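Pitstead Bead and Button Club
Minutes of the regular meeting, 12/02/2022

Present: Melquiades Barajas (chair), Anayeli Espinoza, Faustino Galindo, Muthoni Kashindye, and members as signed in the book. Apologies: Soledad Solís, who sent written notes on the spring swap.

Minutes of the last meeting
Accepted with one correction. Under "Workshops," the wire wrapping class was listed as full. It had two places left, and both are now taken.

Money
Anayeli reported a balance of $1000 at the end of the month, with the hall deposit already paid. The main cost coming up is the glass bead order. Dues stay at $10 for adults, and juniors remain free. Three members still owe for the current year and will get a note in the mail.

Bead order
The order from Ledesma was placed in September and came in two parcels. The second was short by one bag of size 8 seed beads in dark green. Muthoni has written to them and they have agreed to send the missing bag with no extra shipping. Faustino asked if we could go back to Skaltent for the clasps, as the last batch of lobster clasps was stiff and two broke during the bracelet class. Muthoni said Skaltent has a minimum order of 100 pieces for each style, and we don't use that many toggles in a year. It was agreed to order lobster clasps only from Skaltent and keep buying the rest where we do now.

Sorting and storage
There was a long discussion on this item. At present the loose stock is kept in zip bags inside shoeboxes, and people put bags back in the wrong box. Faustino suggested compartment boxes with hinged lids, one for each color family, with the size written on a strip of tape at the front. Melquiades was in favor but pointed out that the cupboard shelves are shallow, so boxes would have to be stored on their sides unless we buy small ones. Muthoni does not want seed beads stored on their sides in anything, as the small sizes get under the dividers. After some back and forth it was agreed that seed beads stay in their tubes, and that compartment boxes will be used for buttons, charms and findings.
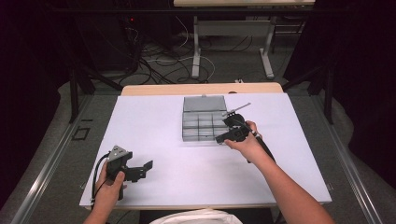
Clear divided box, lid open.

Anayeli will get prices on six boxes and bring them to the next meeting. The shoeboxes will be kept until everything has been moved. Members who have club stock at home – this means the brass buttons in particular – are asked to bring it in so it can be sorted with the rest.

Spring swap
Soledad's notes were read out. She has held the large room at the Tikavetti Center for the swap, and the price is $900 for the weekend including tables. Several members thought this was high. Faustino said the small room would do if we limited sellers to one table each. Melquiades was against turning anyone away in the first year back. It was agreed to ask Soledad if the center has a one-day rate, and to decide once we hear.

Soledad also asked for help with the signs. Muthoni still has the old ones in her garage and will check if they can be painted over.

Library
Two books on bead looms have not come back. The sign-out sheet has a first name only on both lines. Please write your full name.

Other business
The radiator by the window is still leaking. Melquiades has reported it to the hall again.
A visitor asked if the club takes donated jewelry for parts. It does, as long as it is clean and someone is willing to take it apart.
Faustino has left over tiger tail wire, free to anyone who wants it.

Next meeting
Same room and time. Anayeli is on coffee. Faustino will show how to finish a peyote stitch cuff – bring a size 10 needle and your own thread.

Minutes taken by Muthoni Kashindye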